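분류: 일기 > 연구실에서

2023년 10월 20일

요 며칠 일기를 못 썼다. 쓸 말이 없어서라기보다는 집에 오면 씻고 눕기 바빴다. 오늘은 일이 좀 풀린 날이라, 보리차 한 주전자 끓여 놓고 느긋하게 적어 본다. 우리 Griltau 과제도 벌써 5월부터 했으니 계절이 몇 번 바뀐 셈이다. 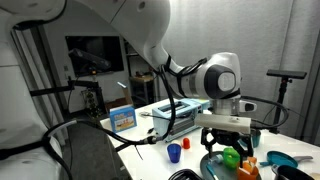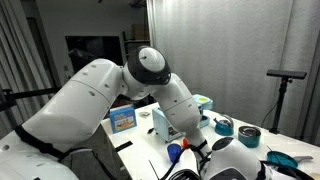 흰 작업대와 로봇 팔, 그리고 하늘색 토스터. 두 장 모두 Griltau 작업 자리.

5월에 세운 계획은 참 단순했다. 장난감 부엌살림을 늘어놓고, 사람이 팔을 조종해서 집고 옮기는 시범을 잔뜩 모은 다음, 그걸로 정책을 학습시키면 되겠거니 했다. 그렇게 모은 시범이 528개. 그중 300개만 골라 쓴 모델이 전부 다 쓴 모델보다 나았다는 결과가 오늘 나왔다. 처음엔 내가 파일을 바꿔 넣은 줄 알고 설정을 두 번이나 다시 열어 봤는데, 파일은 제대로였다.

고르는 기준은 별것 아니다. 조종하는 사람이 중간에 망설인 시범을 뺐다. 컵 앞에서 손이 멈칫하고, 갔다가 돌아오고, 각도를 다시 잡고 하는 것들 말이다. 나는 그런 머뭇거림도 다 배울 거리라고 생각했던 쪽이라 조금 머쓱하다. 모델은 그걸 그대로 배워서 물건 앞에 가면 한참을 서 있었다. 꼭 냉장고 문 열어 놓고 뭘 꺼내려 했는지 잊어버린 나 같아서 미워할 수가 없었다.

컵 옮기기를 13번 시켜서 10번 성공. 지난번 모델로는 반도 못 넘겼으니 기뻐해도 될 것 같다. 실패한 세 번은 다 컵이 누워 있을 때였다. 누운 컵 시범이 원래 적은데, 망설인 걸 빼고 나니 더 줄었다. 어려운 자세일수록 사람도 망설이니까 당연한 일인데, 숫자로 보기 전까지는 생각을 못 했다. 다음 주에는 누운 컵만 따로 모아야겠다. 프라이팬도 손잡이 방향을 좀 더 섞어서.

Avcı 방식으로 구간만 잘라 내면 시범을 통째로 버리지 않아도 될지 모른다. 멈칫한 부분만 들어내고 앞뒤를 이어 붙이는 건데, 이어 붙인 자리에서 팔이 튀지 않을까 그게 걱정이다. 아직 해 보진 않았다. 한편으로는 모델이 나아진 게 정말 망설임을 빼서인지, 그냥 길이가 짧은 시범만 남아서인지도 갈라 봐야 한다. 길이만 맞춰서 아무렇게나 뽑은 300개로 한 번 더 돌려 보기로 했고, 퇴근하면서 걸어 두고 왔다. 내일 아침에 결과가 나와 있을 텐데 벌써 궁금해서 잠이 올지 모르겠다.

저녁은 Sullitz에서 수프를 먹었다. 빵을 하나 더 줘서 가방에 넣어 왔는데 좀 눌렸다. 내일 아침에 구워 먹어야지. 우리 집 토스터는 하늘색이 아니라서 조금 섭섭하다.

ⓒ Inside. 글을 옮기실 때는 출처를 남겨 주세요. | 맨 위로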